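Hinds Black Carrier and Liner Bags, Plain, Unprinted
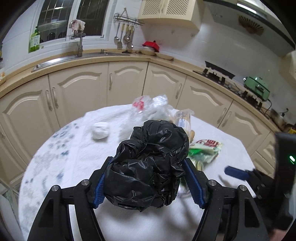
A black bag, well crumpled, held above a white tablecloth with other bags and packets behind it.

Plain black plastic bags, sold by the pack of 19. Yes, 19. The wholesaler calls it a trade pack and we have given up asking.

We were not keen to stock these. The sleeve says "extra strong" and gives no test, and we have had extra strong bags before that split on a tin of beans. Donnie Mackay in our Ballville shop used a pack at home through July before we agreed to put them on the site. His verdict was "fine, for a bag".

What they are good for

Kitchen bin lining, shoes in a suitcase, and stuffing full of all the other bags you have been saving. The gloss is cosmetic. It creases the first time you scrunch it and the creases stay, so if you want something that folds back into a neat square, buy the Uver cloth ones.

What we doubt

The supplier's leaflet claims you can reuse each one 15 times. We got 2 decent trips with heavy shopping before the handles had stretched more than we liked. With bread and crisps you will do better. The leaflet also says "odour control". We could not tell the difference.

They are black, so you can't see what's inside. Handy for rubbish, a nuisance if you are sorting packets on the kitchen table and can't remember which one you put the rice in. For that job clear bags are better and we sell those too.

Details

Colour: black, shiny finish
Pack: 19 bags
Print: none
Minimum order: one pack
Trade cartons: ask Nerys Maddocks, who will want to know why you need 4,000

Customer comments

"Does what it should. Packet was hard to open." Lihua Yu

"Thinner than the Destus ones but they cost less. One had a hole near the bottom, the rest were all right." Jinfeng Jia

Holes: send us a photo and we'll replace the pack. Orders placed before noon on Wednesday go out with that week's van.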